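Staging a One-Act in the Round: What We Learned from "The Salt Ledger"

Final project report, Theater Production II
Submitted 2025-09-14

1. What we set out to do

Our group wanted to find out how much a short play changes when you take away the back wall. "The Salt Ledger" is a one-act for four actors, written for an ordinary end-on stage, with a kitchen upstage and a door the whole plot depends on. We moved it to the Galtevwood, a converted feed store with a flat floor and no fixed seats, and played it with the audience on all four sides. None of us had directed in the round before. I had acted in the round exactly once, as a tree spirit, so I came in with strong opinions and very little knowledge.

The play takes place over one evening in a fishing town called Duvumden. Two sisters are dividing up what their father left, and most of what he left is debt. It's talky, funny in a dry way for the first half, and then it turns very quickly when the younger sister reads out the last page of the ledger. I loved it from the first read-through and I still do, even after hearing it every night for weeks.

2. The space

The Galtevwood floor is 900 square feet once the storage bins are rolled out. We gave the middle to the actors and put chairs in 3 rows on each side, with an aisle at every corner. The corners became our entrances. Our first plan had only two aisles, which looked tidy on paper and was terrible in practice: every entrance came from the same direction and half the house spent the evening looking at somebody's shoulder blades.

The door was the big problem. In the script it gets slammed, leaned on, listened at and finally left open. A real door in the round blocks the view of a whole row. We tried a frame with no door in it, then a low gate, and then nothing at all except a strip of light on the floor and a recorded latch. The strip of light won easily. The actors were skeptical until we ran the quarrel with it, and then the older sister stopped dead at the edge of that light and would not cross, and the whole room went quiet. I wrote "YES" in my notebook and underlined it so hard that it went through to the next page.

3. Rehearsal

We blocked the play twice. The first blocking was careful and symmetrical, with each actor turning every few lines so that no side felt neglected. It was also lifeless. People do not rotate when they are arguing about money. For the second pass we threw out the turning and worked from a simple rule: if you want something from the other person, move; if you don't, stay put. Suddenly everyone was moving for a reason, and the sightlines mostly took care of themselves.

Diagonals helped more than anything. Two actors standing corner to corner can be seen by nearly everyone, and the distance between them is the longest in the room, so closing it means something. The ledger scene starts on the long diagonal and ends with both sisters at the table, close enough to touch.

Voices took longer. The Galtevwood has a high tin roof and consonants vanish up into it. We spent two full sessions on the ends of words, with one person sitting in each back row raising a hand whenever a line got lost. There were a lot of hands at first! By tech week the hands were rare, except in the uncle's long speech about the harbor, which we ended up cutting by a third.

4. Lighting, sound and money

We had 300 dollars from the department and spent nearly all of it on renting lamps from Tawfik, who also let us keep the dimmer board over an extra night so we could finish the cues. Lighting in the round is a puzzle, and a really satisfying one. Any lamp aimed at an actor's face is also aimed at somebody in the audience. We hung everything steep and kept it warm and low, and let the floor strip be the only cold light until the last page is read.

Sound was simpler: the latch, the gulls, and a kettle. We put a speaker under the table for the kettle, and at the second show a man in the front row leaned down to look for it.

5. How it went

We gave four performances, two at the Galtevwood and two on the road at the Gurkdale arts barn, where the floor was smaller and we lost the back row of chairs. Gurkdale was the better house. With people that close the jokes landed earlier, and the actors could drop their voices almost to nothing at the end.
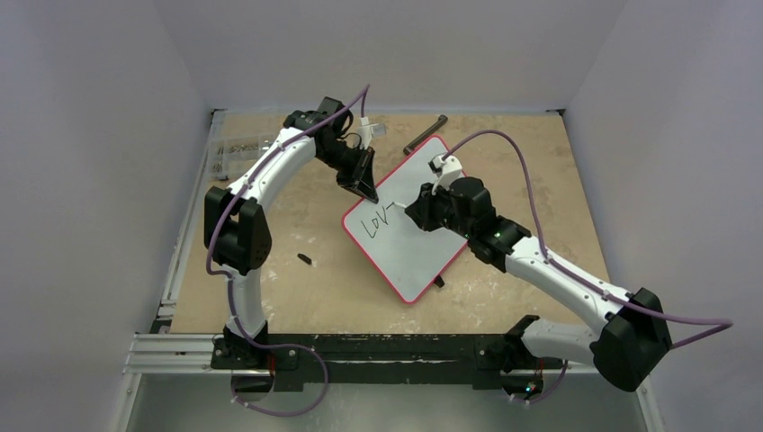
Sitting on the east side at Gurkdale, Imelda wrote on her comment card that she never saw the younger sister's face during the reading and did not mind at all, since she was watching the older one hear it. She added that the uncle could have used a chair.

She is right about the uncle. We had him standing for most of eleven minutes and he drifted. If we do it again he sits down on his second line. Her other remark pleased me more than any compliment we got, and it has changed how I think about sightlines. I had been treating every hidden face as a mistake to be fixed. In the round, part of each person's evening is what they can't see, and the reaction across the table may be the better half of the scene.

6. What we would change

Start in the real space sooner. We rehearsed too long in a classroom with tape on the floor, and tape has no echo.

Settle the cuts before blocking. Trimming the harbor speech late cost us three cues and an exit.

Hold one rehearsal with a full invited audience on all sides. Empty chairs don't shift or cough, and the actors needed practice holding a pause through both.

The department has asked for a revival in November, and the cast has already agreed. We'd like to try it with the sisters swapping roles on alternate nights. Word counts for the two parts are close enough to make that possible: the longer one is 1,370 words after cuts, and both actors claim they know the other's lines already.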